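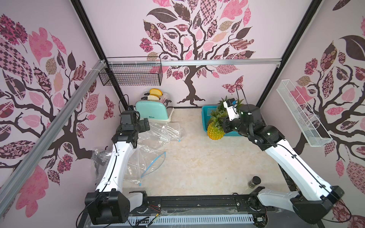
I have been charting possessions for Kandano since January, and the log now holds 2111 rows covering both teams in every game. The unit is the possession, which ends on a made basket, a defensive rebound, a turnover or the end of a period. An offensive rebound does not start a new one. Each row has a code for how the possession began, a code for the first action, and a code for how it finished. Drawn out, the codes look like the big tree on the back wallpaper, one twisting dark trunk and then branches going off in every direction under pink and plum leaves. Most of the branches are thin. The trunk is the high ball screen, and Kandano runs it whether the other side is ready for it or not.

The standard box score estimate (field goal attempts, minus offensive rebounds, plus turnovers, plus 0.44 times free throw attempts) works well enough over a season. For a single game at our level it drifts. The 0.44 was worked out for leagues with different foul habits from ours, and our table crews do not agree on what a team rebound is. Against Dundar on 8th April I charted 68 possessions for Kandano and the formula gave a higher number. Most of the gap came from two long trips to the line after technical fouls, where free throws were shot and the possession did not change.

A few rules I had to settle early:

A jump ball held by the defense is a turnover only if the arrow goes against the offense.

A heave from behind half court at the horn is logged but left out of efficiency.

A blocked shot out of bounds is the same possession. I restart the action code and keep the start code.

A steal that is lost again before anyone crosses half court counts as two possessions. Lộc Châu disagrees with me on this one and logs it as none. His totals for the Yammine game are lower than mine for that reason, and we have agreed to keep separate files.

Entry is by hand into Rernero, one line per possession, with the clock time typed in afterward from the game video. I tried typing the clock live and missed too many inbounds plays. Live, I now enter only the three codes.
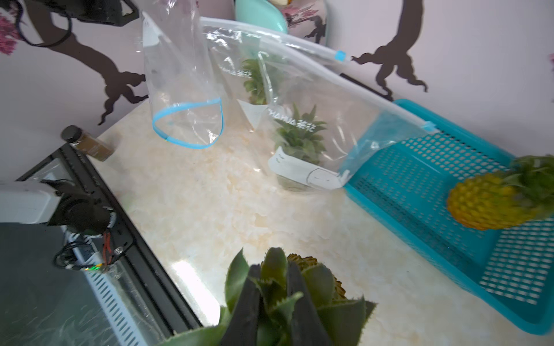 Splitting by start type

Points per possession for the whole log is not very useful. Split by how the possession began, it is better. Possessions after a steal are the best for every team I have charted, and possessions after a made basket are the worst, as expected. What I did not expect was the sideline inbound. Kandano scores worse there than after a made basket, and the shots come late in the clock.

I won't split any group with fewer than 300 rows, and sideline inbounds are still short of that. The pattern held up when I dropped the Yammine game, where our starting point guard was out — so it is at least not down to one night.

Shot clock bands

I use 20 seconds left as the first cut. Anything taken before that goes in the early band. The rest is split at the halfway point of what remains. Early shots are mostly layups off a live rebound, plus a few threes from the left wing that the coach would like to see less of.

Next is recoding the January games, which were done before the jump ball rule was fixed. I have the video for all but one of them.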